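Standard bin sizes should be dull, and should stay that way

Most arguments about warehouse storage concern software. Mine concerns the container, and in particular the habit of letting each supplier, site and department choose its own. I think a business of any size should hold two footprints of open bin, one half the area of the other, and refuse everything else unless a written case is made for it.

The usual objection is wasted space. A bin that suits brackets is too deep for seals, and a bin that suits seals will not take a bracket at all. This is true when bins are considered one at a time. It stops being true at the level of the shelf. When I worked on the stores layout at Zirura we had 14 container types across 288 shelf positions, and the gaps between unlike bins took up more room than the air inside them. Uprights had been moved to fit one tall type and never moved back. After the change to two footprints the same stock fitted with 29 positions spare, although individual bins were, on average, less full.

The second cost is labelling. A label holder made for one rim does not clip to another, so people use tape, and tape leaves a residue that the next label will not stick to. Postex sells a good holder, but only for a straight rim of one thickness. Mixed bins mean mixed holders, and mixed holders mean that the code sits at a different height on each one. Anyone scanning a row has to hunt for it.

Material matters less than people claim. Plastic is lighter and quieter. Metal stands up better to heat and sharp offcuts, and can be repaired by someone with a hammer. I have no strong preference, provided that the outside dimensions agree and the rims accept the same holder.

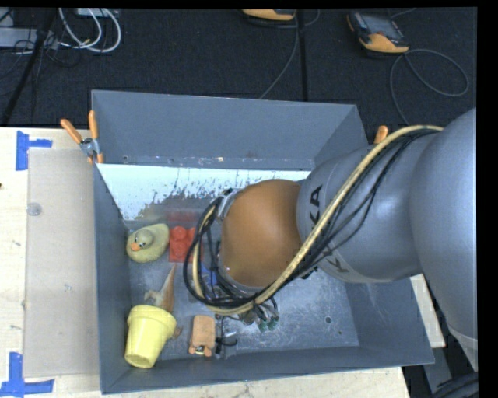 Dayana Jaramillo wrote to me after an earlier version of this piece to say that two footprints is one too few, and that long items such as trim and tube end up standing in corners under any scheme designed by someone who stores brackets. She would add a third, narrow and long, and accept the loss of a shelf.

I accept the problem but not the remedy. Long stock belongs on a rack with arms, where it can be seen end-on and drawn out without lifting. Putting it in a bin, of whatever shape, means that the piece wanted is under the others. The Briladico depot tried a long bin and within a year it held short offcuts, mixed.

There is a stronger objection, which is the cost of changing over. Replacing every container at once is hard to defend. The Barajas site did it by attrition instead: no odd sizes bought, damaged ones scrapped without replacement, and one bay converted whenever enough matching bins had come free. It was slow and looked untidy throughout — two systems side by side always do — but it needed no separate budget.

Exceptions should be recorded on the shelf plan with the name of whoever asked for them, and reviewed each May.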